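우르칸체 공방에서 같이 로봇 만드실 분 찾아요!

안녕하세요, 공유 공방 우르칸체에서 집게 로봇을 만들고 있는 레오니 러덕이에요. 프로젝트 이름은 드로테로. 바닥에 놓인 물건을 집어서 옮기는 로봇인데, 책이나 컵은 남들도 많이 하잖아요? 저는 액자처럼 넓고 납작한 걸 집게 하고 싶어서 요즘 시뮬레이션을 붙잡고 살아요. 대리석 바닥에 그림을 눕혀 놓고 위에서 집게를 내리는 설정이에요. 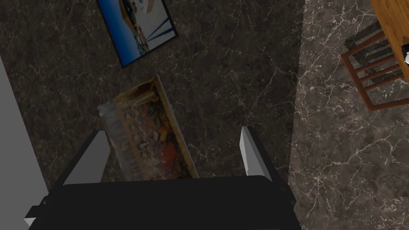 제일 골치 아픈 건 손가락을 얼마나 벌리고 어느 각도로 내려갈지 정하는 부분이에요. 그림이 비스듬히 놓이면 손목도 같이 돌려야 하는데 제 코드는 아직 그걸 잘 못해요(카터가 보고 한참 웃었어요). 그래서 파이썬 좀 만져 보신 분, 아니면 3D 프린터로 손가락 부품 깎고 다듬는 걸 좋아하시는 분이면 대환영입니다! 로봇 경험은 없어도 괜찮아요. 저도 원래 가구 만들던 사람이에요.

모집 인원은 4명이고, 공방에는 일주일에 한 번, 저녁에 모여요. 10월까지는 실물 팔에 올려 보는 게 목표예요. 참가비는 따로 없고 재료비만 한 번 올 때 4,000원씩 걷어요. 커피는 1,000원인데 맛은 장담 못 해요 ㅎㅎ 노트북은 각자 가져오시고, 납땜 인두랑 프린터는 공방 걸 쓰시면 돼요.

신청은 2026년 6월 28일까지 공방 게시판에 댓글로 남겨 주세요. 이름이랑 해 보고 싶은 작업, 올 수 있는 저녁 시간만 적어 주시면 제가 하나씩 읽고 답장 드릴게요. 구경만 먼저 하고 싶으신 분도 댓글 주세요!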